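Cosar Winter Roads Project: progress report to the Mensah Fund

Reading time: 5 minutes

Print this page | E-mail this page

4/13/19
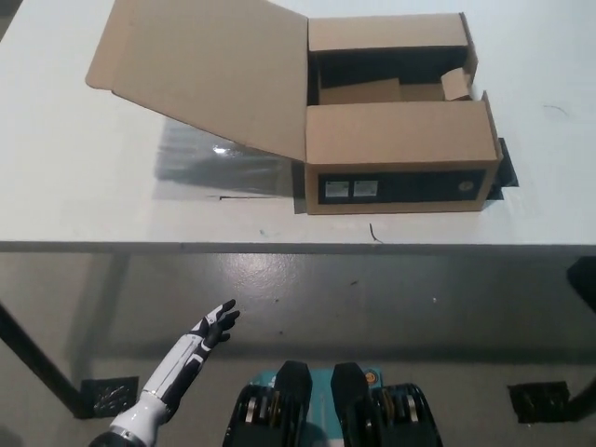 Open cardboard box with a black label band, on a white table.

Prepared by Stella Mohamedi, project manager

1. Purpose of the report

This report covers the second stage of the grant, from the start of January to the end of the winter maintenance season. It sets out work done against the agreed plan, spending to date, and the changes we ask the Fund to approve for stage three. The stage one report is not repeated except where a figure has been corrected.

The project tests whether drivers who receive short written advice on tyres, screen clearance and stopping distance change how they prepare a vehicle before a winter journey. The study area is the Merneck valley road and the villages that feed on to it. The road climbs steadily from the river crossing to the Ollia junction and is gritted on the main carriageway only. Side roads are treated on request.

2. Recruitment

The target for stage two was 400 drivers. At the close of recruitment 435 had signed the consent form and returned the first questionnaire. Most came through the two garages at the lower end of the valley, which handed out forms with MOT reminders. The doctors' surgery produced fewer than planned and the primary school produced more.

Drivers under 25 remain under-represented. The garages see few of them, as their cars are often booked in by a parent. We tried a notice at the sixth-form college in January and had a small response. A second attempt is planned for early autumn, when new students are given parking permits.

Two groups were set up as agreed. Group A received the advice card and a follow-up letter. Group B received nothing until the end of the season, when the same material was sent to them.

3. Advice card

The card was printed in one run of 2,000 copies. It is a folded sheet that fits in a door pocket. The text was cut by half after the stage one trial, in which several drivers said they had read only the first side. The final version covers:

Tread depth and tyre pressure, with the legal minimum and the depth we advise for winter.
Clearing all windows, mirrors, lights and the roof before moving off.
Stopping distance on wet and icy surfaces.
What to carry on a journey over the top road.

The section on driving through standing water was removed. It belongs in an autumn leaflet and made the card too long. The wording on windscreens now says in plain terms that a cleared patch is not enough and that the driver may be fined. Stage one replies showed that many people believed a clear view ahead met the rule.

Copies left over are in dry storage at the Cosar office and can be used next season without change, provided the telephone number on the back is kept.

4. Roadside checks

Checks were carried out on a voluntary basis in the lay-by below Ollia and in the car park at Merneck hall. Each check took under ten minutes. Staff measured tread at three points across each tyre, recorded pressure, and noted the state of glass, lamps and number plates. Advice was given only after the record was complete, so that the result was not affected.

Checks were held on 27 mornings. A further four were called off, two for snow that closed the lay-by and two for staff illness. In all, 134 vehicles belonging to enrolled drivers were checked at least once.

Early results are as follows. They have not yet been adjusted for age of vehicle and should not be quoted outside the Fund.

Glass and lamps: Group A vehicles were more often fully cleared than Group B vehicles. The gap was clearest on mornings with heavy frost and small on mild ones.

Tread: no difference between the groups. Tyres are replaced when money allows or when a garage insists, and a card seems to have little effect on either.

Pressure: a slight difference in favour of Group A, within the range that could arise by chance.

Items carried: Group A drivers were more likely to have a torch and a blanket. Shovels were rare in both groups.

One weakness should be noted. Drivers who stop for a voluntary check are likely to be more careful than those who drive past. This applies to both groups and does not by itself explain the difference between them, but it limits what can be said about drivers as a whole.

5. Spending

Spending is within the stage two budget. Printing came in below the estimate. Staff travel went over, as the hall car park was not available on some mornings and the team had to use the upper lay-by. The overspend was met from the printing line, within the limit the Fund allows without prior consent. A full statement of account is being sent separately.

Two of the tread gauges gave readings that drifted in cold weather and were withdrawn. The affected readings — nearly all from the first fortnight — were taken again or left out. Replacement gauges have been bought from the equipment line.

6. Risks

The county may change its gritting routes before next winter. If the side roads above Merneck are added, results from the two seasons will be harder to compare. We have asked to be told of any change and have had an acknowledgement but no date.

Drop-out is the other concern. Some drivers have moved or sold their vehicle. We will write to all those enrolled before the summer to confirm their details.

7. Changes requested for stage three

(a) To move the start of roadside checks forward by two weeks, so that the first frosts are covered.
(b) To replace the follow-up letter with a text message for drivers who prefer it. The cost is lower and the content would be the same.
(c) To drop the pressure reading for vehicles with a built-in warning system.
(d) To carry over the unspent part of the printing line to pay for the autumn recruitment work.

A decision on (a) is needed first, as it affects staff contracts. The others can wait until the full analysis is with the Fund.

Contact: Stella Mohamedi, Cosar Winter Roads Project | © Cosar 2019. All rights reserved. | Back to top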